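How Robots Learn by Being Shown

A Gaten Science Center explainer for readers ages 8 to 12
Written by Antonina Fedoruk
Updated 30 Sep 2023

Most people learned to tie their shoes by watching someone else do it. A parent or a teacher made the loops slowly, and then the learner tried. Reading a long list of rules about laces would have been much harder.

Researchers at the Lai Laboratory asked whether a robot arm could learn in a similar way. This page explains what they did and what they found.

What is the problem?

A robot arm moves because a computer tells each of its joints how far to turn. For many years, a person had to write those instructions one line at a time. That works well in a factory, where the same part arrives in the same spot all day long.

A home or a classroom is different. A cup may be on the left today and on the right tomorrow. A book may be standing up or lying flat. No one can write a separate rule for every place a cup might be.

What is learning from demonstration?

A demonstration is the act of showing how something is done. In this method, a person guides a robot through a job while a computer keeps a record. The record has two parts: what the camera saw, and how each joint of the robot was bent at that moment. The computer stores many of these pairs every second.

When the recording is finished, the computer studies it and looks for patterns. It may find, for instance, that whenever the object is farther to the right, the arm reaches farther to the right as well. A computer program that has learned patterns in this way is called a model.

The model can then be placed in charge of the arm. It looks through the camera, chooses a small movement, looks again, and chooses the next one.

What did the researchers do?

The Lai team named their study Urkero. They chose a simple job: pick up a small object from a table, turn it, and set it down in a new place. Adults and older students took turns as teachers. Together they recorded 900 demonstrations.

The team then trained several models. The first was given only 188 of the demonstrations. The last was given all 900. Every model was tested on the same job, with the object in places it had not been during training. In all, the researchers ran 2000 tests and wrote down the result of each one.

A test counted as a success only if the object was set down without being dropped. An object that was picked up and then dropped counted as a miss - even if it landed in the right place.

What is on the table?

A robot laboratory can look much like any other workshop, with power strips, plugs and cables among the machines. The two arms on this table are different in size and color. The white one has its gripper closed on a flat blue object. A gripper is the part of a robot that does the work of a hand, and this one has two fingers.
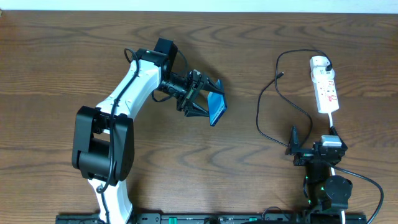
What did they find?

The model that studied 188 demonstrations succeeded in fewer than half of its tests. It often reached toward the object correctly but closed its fingers too early. The model that studied all 900 did much better, and made that mistake only rarely.

The second result surprised the team. Some teachers had placed the object in nearly the same spot every time. Others had moved it all over the table. When the researchers compared equal numbers of demonstrations from each group, the varied ones produced the stronger model. Practice in many different situations helped more than practice in a single one.

The team also reported what did not work. Shiny objects caused trouble, and so did a bright lamp placed close to the table. A second laboratory, at the Rosent Institute, repeated part of the study in October of last year and had the same difficulty with shiny objects.

Does the robot understand what it is doing?

No. The model does not know what an object is for, or why someone would want it moved. It has found a link between camera pictures and movements. If the job changes a great deal, new demonstrations are usually needed.

Try it yourself

This activity takes 4 people and a small box.

1. Choose one person to be the robot, one to be the teacher and two to be the testers.
2. The teacher picks up the box and sets it down in a new place, without speaking. The robot watches.
3. The testers move the box to a different starting place. The robot now does the job.
4. Repeat the activity, but let the robot watch five times, with the box starting somewhere new each time.
5. Talk about which round was easier for the robot, and write down one thing the teacher could have shown more clearly.

Words to know

Demonstration: showing how a job is done.
Gripper: the part of a robot that holds things.
Joint: a place where a robot arm can bend or turn.
Model: a computer program that has learned patterns from examples.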